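Cuaderno de taller, célula de textiles, octubre

Empiezo a las 9 con la pinza, que es lo que tenía pendiente desde que cambiamos las puntas. ¡Qué gusto trabajar con el brazo parado y el taller en silencio! Limpié los dos dedos con paño de microfibra y alcohol, ranuras incluidas, y de la derecha salió una bolita de pelusa del tamaño de un garbanzo. Con razón el cierre se quedaba corto en las pruebas con telas finas. Reapreté los tornillos de la base de cada dedo (el izquierdo tenía juego, poquito, pero se notaba moviéndolo con la mano) y volví a hacer el cero con la pinza vacía.

Después, a lo bonito: la prenda roja de felpa. Me encanta como pieza de prueba, es gruesa y se arruga de una manera distinta cada vez, así que si el cierre está mal ajustado se nota enseguida. 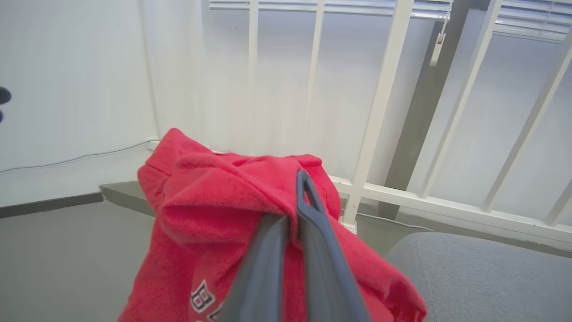
Margareta Barbu
Puesta a punto y mantenimiento, proyecto Mangundap

Agarre por arriba, con un buen pliegue entre los dedos y la tela cayendo a los dos lados. Para este grosor dejo la consigna de fuerza en 450 en la pantalla del controlador Rillitz. Con el valor de antes el motor seguía empujando contra la tela ya comprimida y se calentaba sin necesidad. Si alguien quiere tocarlo, que lo apunte aquí y no en un papelito pegado al armario, por favor.

Cosas que cambié en el programa de cierre:

Velocidad de aproximación: la misma.
Velocidad en el último tramo: bajada a 5. Va más lento, sí, pero el dedo entra en el pliegue sin arrastrarlo.
Reintentos: 3, y luego parada con aviso. Antes seguía intentándolo hasta que uno iba a pulsar el botón.

La cámara de la muñeca también llevó lo suyo. El soporte de Cerkwood es una maravilla de ligero, pero la tuerca de atrás se afloja con la vibración y el encuadre se va yendo poco a poco hacia un lado. Le puse fijador de roscas del suave, el que se quita con llave normal, y marqué la posición con rotulador en el soporte. Ahora basta mirar si coinciden las dos rayas. Revisadlo al arrancar, es un segundo.

Con la pinza abierta comprobé que las dos puntas salieran a la misma altura en la imagen y que la abertura quedara centrada. De paso se ve bien la zona de trabajo: el cojín gris, el suelo liso, la cesta blanca con su borde trenzado.
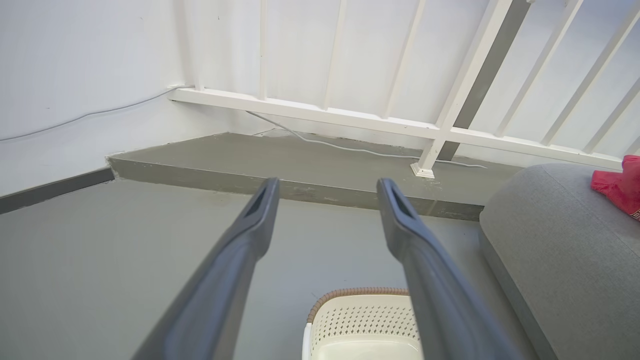
Me queda una duda con la apertura máxima. El manual de Sukuvton recomienda no llegar al tope mecánico en cada ciclo, y nosotros llegábamos siempre, por pura costumbre. He puesto un límite por software un poco antes, y el golpecito seco que se oía al abrir ha desaparecido — yo creía que era normal, y resulta que llevábamos semanas castigando el husillo. Escuchadlo, ¡suena a máquina nueva!

Lo del husillo habrá que mirarlo con calma. Le quité la tapa y la grasa está oscura, aunque no he encontrado virutas. No la cambié hoy porque el tubo que tenemos es de otra consistencia y prefiero no mezclar.

Pendiente:

Pedir grasa de la buena y un juego de puntas de repuesto.
Repetir el cero con la pinza después de una hora de marcha, a ver si se mueve.
Probar la consigna nueva con tela fina, que con la felpa va de lujo pero eso no garantiza nada con una camiseta.
Pasar los valores de hoy a la hoja de la célula. Los antiguos están guardados en el controlador con el nombre «cierre_viejo», no los borréis todavía.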